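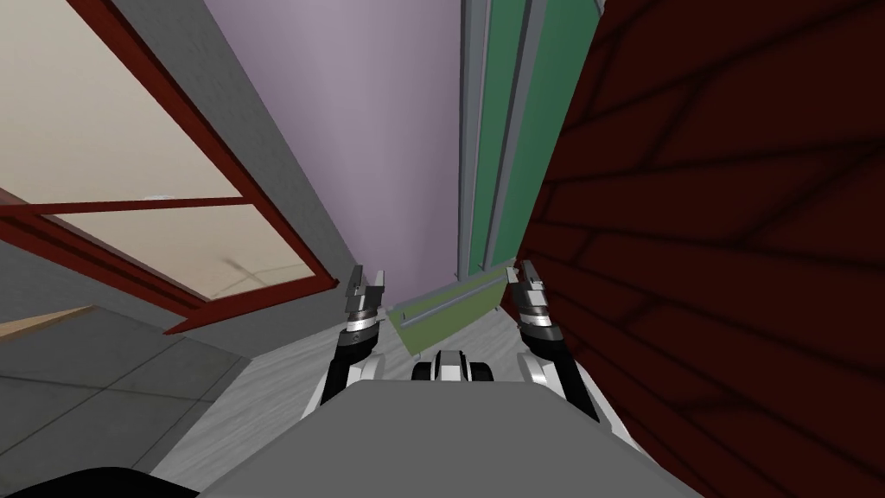 Simulated corridor run, seen from just behind the robot's arms. The green board is the thing to pick up.

Skip to content | Home | Posts | Sim notes | About

Narrow spaces and what randomizing them bought us

I've been meaning to write up the corridor results since February, and a couple of people have asked for them, so here they are.

The task is simple to say. A two-armed mobile robot drives into a narrow passage, picks up a flat board from the floor with both grippers, and backs out with it. We call the task Jarholm, after the street with the very tight stairwell where Danjuma Ojo used to live. Danjuma wrote most of the scene generator. I did the training runs and the evaluation.

Our first policy was trained in open rooms with plenty of floor on every side. It did fine there. When we put the same board between two walls it got much worse, and the failures were nearly all the same kind. The policy would swing an elbow outward to line up the fingers, hit the wall, and then keep pushing. It had learned that swinging out was free.

The obvious fix is to train in narrow spaces. The question was how much the look of those spaces mattered compared with their shape. So we made two training sets with the same number of demonstrations, 900 each.

The first set, Stedura, changes only geometry. Passage width, wall angle, board angle and board position are all drawn at random, but every wall is the same flat gray and every floor is the same too.

The second set, Pristonero, keeps the same geometry ranges and also changes the surfaces. Walls, floors, panels and frames get colors and textures picked without any regard for taste. That's how you end up with a lavender wall at the end of a corridor with dark red down one side. The generator also drops in windows and door-like panels, which are there mostly to give the cameras more edges to deal with.

For the evaluation we built 400 scenes that neither set had seen, with their own textures, and ran both policies on all of them. A run counts as a success if the board leaves the passage held by both grippers and no arm link touches a wall above a small force limit. Touching the floor with the fingertips is allowed.

The Stedura policy succeeded in a bit under half of the scenes. The Pristonero policy succeeded in just over two thirds. I expected a gap, but I expected it to come from the policy failing to find the board. When I went through the failures, board finding was a small part of it. Most of the difference was in wall contact. The geometry-only policy seemed to misjudge how close the wall was whenever the wall had a strong pattern on it, and it would bring a wrist in too near.

I tried one more thing, which was to add a depth channel to the Stedura policy. That closed most of the gap. I take this as weak support for the idea that the texture changes were helping the policy judge distance from color images. It's one experiment with 2 seeds, so please don't lean on it too hard.

Some things that didn't help:

Making the passages narrower than the test ones. The demonstrations got slow and awkward, and the policy copied that.

A penalty for wall contact during fine-tuning. It learned to stop in front of the board and wait.

Cropping the image to the area around the grippers. Contact went up, probably because the crop threw away the walls.

The demonstrations were collected by teleoperation inside the simulator. We recorded 2689 attempts in total and threw out anything with a dropped board or a hard contact, then sampled down to the two even sets. I'd like to go back and see whether the rejected ones are useful for anything. Danjuma thinks the near misses could train a decent contact predictor.

None of this has been on hardware. The Van Hecke lab bench is booked until spring, and I'd want the gripper friction sorted out before we try, because the simulated fingers hold a thin board better than I believe real ones would.

The scene generator needs a cleanup before I can share it. Config files for both sets will go up with it.

Filed under: simulation, manipulation
7 comments | 23 shares
Older post | Newer post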